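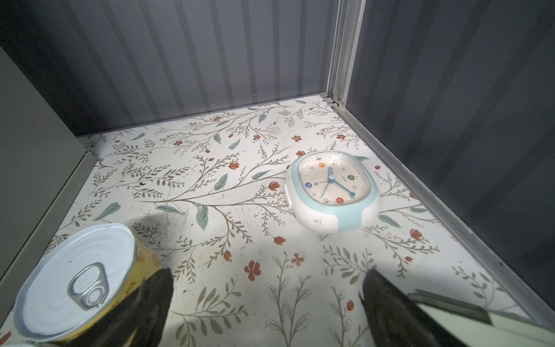 Essam Filali, on reading an early draft, remarked that a person who tells a survey she gets up at six is telling you about her alarm and leaving her feet out of it. We have kept the remark in mind through this section, partly for its justice and partly for the damage it did to our first questionnaire.

4.2 Stated and recorded rising times

The Wastby survey asked 316 adults when they got up on a normal working day. The question looked harmless. It had been used in the Radwan pilot without complaint, and it fit on one line, which counts for a good deal when the printing is paid for by the page. Respondents answered quickly and with confidence, and their answers landed on the hour or the half hour so often that one might suppose the town rose in shifts.

The diaries tell a more relaxed story. Of the 316, 124 agreed to write down for one week in February the time at which the alarm first sounded and the time at which they stood up. These two events had been treated as one in the questionnaire. In the diaries they were separated, on the median morning, by 23 minutes. The gap was wider for people with a clock within reach of the bed and narrower for those who kept it across the room, a finding that will surprise few readers who own a bed. The low bedside type with a plastic body (Figure 1) was the one most often reported as being within reach. Phones were coded separately, and the coding took longer than we care to put in print.

We had expected the diary keepers to be the more disciplined part of the sample. On the whole they were the more forgiving part. Several wrote "up" in the first column, crossed it out, and wrote "awake." One wrote "technically."

4.3 Stated and recorded stocks

The same drift from intention to habit shows up at the other end of the house. Asked how they managed their stored food, most respondents said they used the oldest item first. The practice was described in nearly identical words by people who had plainly learned it from the same leaflet. Cans were chosen for closer study because they stay put, carry a date, and do not mind being written on. When they stand in rows running from front to back, as in Figure 2, the order of use should be easy to follow: new stock goes in behind, and the front can is opened next.
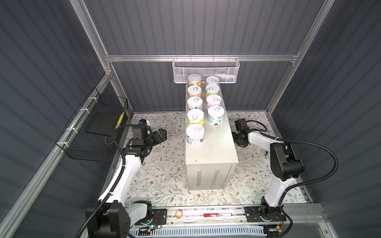

In the Broltley households, where diary keepers noted each can as it was opened, we obtained 547 usable entries. The oldest can was taken first only when it was also the nearest, or when it was the only one left of something that somebody wanted for lunch. Reach beat date, and appetite beat both. The Sovon model, which assumes that a household acts on its own stated rule, fits these entries poorly, and adding a term for household size improved the fit by an amount that pleased only the author who had suggested it.

We do not take either result as evidence of dishonesty. Respondents seem to have reported the rule they would defend if asked, and a questionnaire is a way of asking. The practical advice for later work is dull: put the two morning times on separate lines, and request the entry while the can is still in the hand. Section 5 applies both changes to the second wave, where the answers were less tidy and the response rate, we regret to say, was lower.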